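Laundry day, finally

April 14, 2021

Quick one, I've got 4 loads to get through and the kettle's on. Started with the white sheet. Thought it was clean. Nope – grit, smudges, a dark clump of dirt right in the middle of it. Shook my head, moved the stripy cloths over. 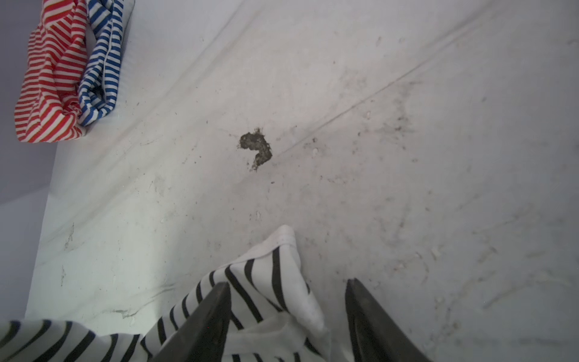
Anyway. Soaker tonight, then a hot wash tomorow. Miroslava Kopecký swears by bicarb and a bit of patience, I have the bicarb. Mum in Podatdale just says use the line, the sun does the rest.

Then the stripes. Why do I own so many stripes. Pulled the black and white one out first and left the colours for later – red always runs on me.
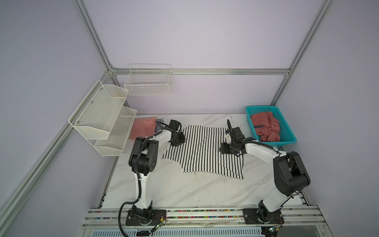

Stripes on the table, salmon pink one still in the teal basket.

Singlets are my favourite to fold. Smooth the top, straighten the hem, sides in, then in half. Done. Don't iron them, life's short and so is my arvo. 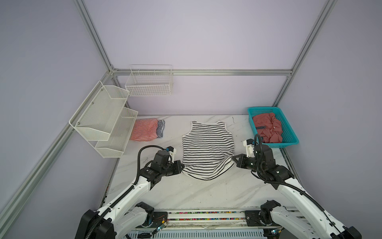
Black and white singlet laid flat, hem still a bit bunched.

Socks tommorrow. Maybe.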